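Dulus Water Softener, Household Model
Set-up Guide, Section 4: First Filling, Regeneration and Hardness Setting

Read this section after the softener is connected to the main pipe and the drain hose is fixed. If the drain hose is not fixed yet, go back to Section 3.

4.1 Before you start

Choose a time when the family does not need water for nearly two hours. During the first regeneration the water in the house is not softened, and the pressure can be lower in the upstairs bathroom. Finish your cooking and washing first.

You need:
a clean bucket
one bag of salt tablets for softeners
the hardness test strips from the small envelope
a dry cloth

Keep the test strips in a kitchen cupboard, away from steam. A strip which took moisture gives a false color.
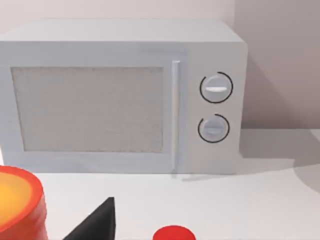 Picture: Benkirane Home Supply, Enddale

4.2 Filling the salt tank

1. Open the lid of the salt tank and take out the paper bag with the spare seals.
2. Pour 8 liters of clean water in the tank. Do this only for the first filling. Later the softener takes the water by itself.
3. Add the salt tablets until the level is a hand's width under the edge.
4. Wipe the edge with the cloth and close the lid.

CAUTION: Do not use table salt or salt for roads. Fine salt makes a hard block at the bottom of the tank, and the warranty does not cover the cleaning.

4.3 First regeneration

1. Turn the bypass handle slowly to the position SERVICE. Wait until the noise of the air stops.
2. Plug in the power adapter. The display shows the clock.
3. Set the clock with the arrow keys and press OK.
4. Press and hold REGEN until the display blinks.
5. Look at the connections during the first minutes. If you see drops, turn the handle back to BYPASS and tighten the nut by hand.
6. When the display shows the clock again, open the cold tap in the kitchen and let the water run until it is clear.

Note: The first water may be a little yellow. It comes from the new resin. Do not drink it and do not use it for baby food.

4.4 Setting the hardness

1. Take water from the kitchen tap with the handle in BYPASS.
2. Dip the strip for one second, shake it, and compare it with the card.
3. Press SET, enter the number from the card, and press OK.
4. Turn the handle back to SERVICE.

In the Jurnon area the water is hard in all seasons, but after the rains of March the value can go down. Test again in this period.

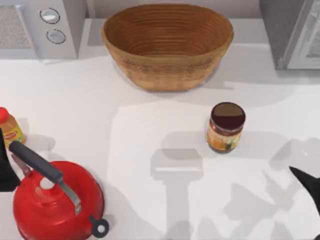 Fig. 4-2. Kitchen counter with woven basket.

4.5 Regular regeneration

The softener is set in the factory to regenerate after 2000 liters. For a big family you can choose a lower value in the menu VOLUME. Regeneration starts at night. If you hear water in the drain at this time, it is normal.

Text: Driss Ghoneim. Checked by Younes Ragab. Edition April 2024.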